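Gavalas Finger Set and Gear Bench — Gelurby

Product overview

Gavalas is a set of soft-shell gripper fingers with rough inner padding, sold together with a recording bench for two-arm assembly research. It was developed at Gelurby for groups who teach robots from demonstrations and want their results to be compared with the results of another laboratory. The set fits small parallel grippers and does not need a force sensor.

The fingers

Each finger has a red outer shell that narrows to a point, and a dark granular pad on the inner face. The shell bends a little under load and the pad gives the friction. We chose a coarse pad after our early trials with smooth rubber, where small metal parts turned in the grip as soon as the arm changed direction. The pad is a wear part. It should be inspected before every recording day, and the tip is the place to look first.
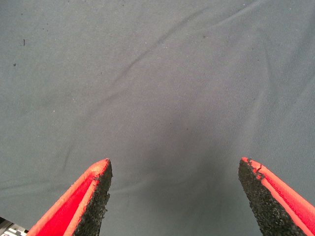

Gavalas fingers, open, with some wear of the padding at the tips.

Replacement pads are supplied in pairs. Please change both pads of one gripper together, so the closing point stays in the middle.

The research method

The bench was made for the Nullcombe protocol, which is our method for collecting assembly demonstrations with small gears. One demonstration begins when the arms leave their rest pose and ends when the operator confirms the placement. Wrist views and an overhead view are stored with the same clock, together with the joint positions and the finger opening. A policy is then trained from the wrist views alone, and again with the overhead view added. The comparison of these two policies is the main result we publish.
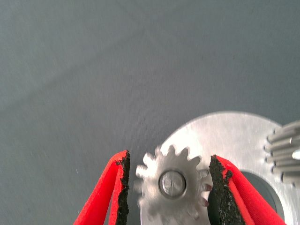

The wrist view is the input on which the policy depends most in the last part of the approach. At this distance the overhead camera can lose the part behind the arm, and the policy has to judge small gaps by itself. A good example is the right side of the small gear, where several teeth nearly touch the black pad. In the protocol such a moment is labeled "offset approach" and it is kept in the training data. We removed these moments in our first version, and the trained policy became too sure of itself when the gear was not centered.

Results

The released data contains 354 demonstrations. The policy with both kinds of view placed the gear more reliably than the policy with wrist views only, but the difference became small when fresh pads were mounted. We did not expect this. The detailed tables are in the Stumodov report, which is delivered with the bench software.
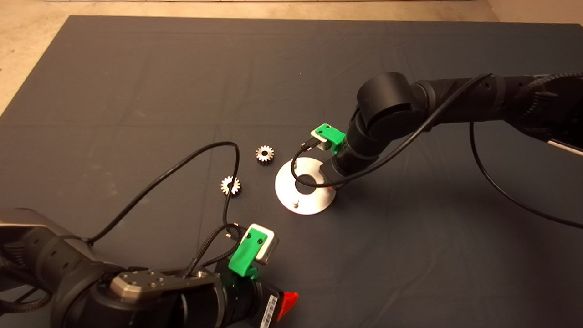
Two arms over the gray mat, with the gears and the round plate.

What is included

Finger pairs: 2
Spare pad pairs: 3
Gray fabric mat
Stumodov report and labeling guide

Arms, cameras and computer are not included. Orders placed before the end of April are shipped with the current pad type — later orders receive the revised one, and the two types should not be mixed in one data set.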